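Getting to the End of the Tube

I have been trying to waste less of what I buy for the bathroom, and this post is about how far I've gotten with it. 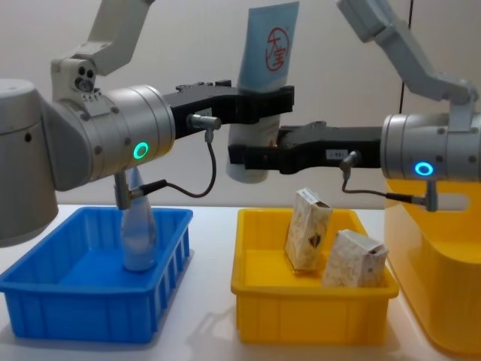
Ailbhe Breathnach wrote after my last post to say that I was fussing over pennies, and that anyone who wants to save money in the bathroom should take shorter showers and leave the toothpaste alone. She has a point about the showers. Our water bill went up again and I will get to that in another post. But I wasn't only thinking about money. I don't like throwing out things that still have something in them, and I never have.

My mother cut open everything. Hand cream, tomato paste, the lot. There was a pair of scissors in the bathroom cabinet that had no other job. I thought it was embarrassing when friends came over, and now I own the same kind of scissors and keep them in the same kind of place.

I started keeping notes in the spring. I buy a plain hand cream called Sterkis, the 100 ml size, and I used to toss it when squeezing got hard. With the first one I cut the end off and scraped what was left into a small jar with a lid. It lasted me well into the following week. I did it again with the next one and the same thing happened, so now I do it every time. The jar has to be dry before you start. I learned this by not drying it, and the cream went thin and smelled off.

Toothpaste is different. I don't cut toothpaste open, as it dries out fast and gets on everything. I lay the tube flat on the counter and push from the bottom with the handle of a toothbrush, then fold the end over and clip it with a binder clip. The clip moves up every few days. I bought one of those plastic winding keys from Heffernan, the housewares store out past the post office, and it cracked at the slot inside a month. The binder clip was already in my desk.

Shampoo and conditioner I store upside down once they are half gone. The Rullulell conditioner bottle has a rounded cap and won't stand on its head, so it leans in the corner of the shower behind the other bottles and falls over maybe twice a week. I have thought about switching brands over this. My hair likes the Rullulell, though, and the refill pouch is cheaper than the bottle. The pouch is its own problem. You need to roll it from the bottom like toothpaste, wait, and roll it again.

Sunscreen I gave up on. I had two tubes left over from summer and I was going to squeeze them both into one, and then I read the dates on them and put them in the trash. I'd rather buy one smaller tube next year and finish it. We only go to the lake at Groltside a few times, and one tube is plenty for that.

Then there is the cabinet. I emptied it out onto a towel and found three lip balms, a foot cream I don't remember buying, and four hotel lotions. The rule now is that I can't open a new thing until the old one of the same kind is done. It sounds easy. It has been the hardest part, especially with lotion, which people give you as a present. I have a shoebox in the hall closet for the presents, and I take from it when I run out.

As for money, I added it up, because Ailbhe asked. I spent $283 on bathroom things from January to now. For all of last year it was $469. Some of that drop is the hotel lotions and some is that I stopped buying face masks, which I never liked much. I can't say how much is from the scissors.

I also switched to bar soap at the kitchen sink, and that went badly. It sat in a puddle and turned to mush, and my husband wouldn't use it. We are back to the pump bottle. I add a little water when the pump starts to spit and get a few more days out of it.

In November I'm going to look at the laundry shelf, where there are two open bottles of stain remover and a box of something with no label. If you have a way to get thick detergent out of a jug with a narrow neck, leave it in the comments. I've been rinsing it into the wash, but the handle is hollow and the stuff stays in there.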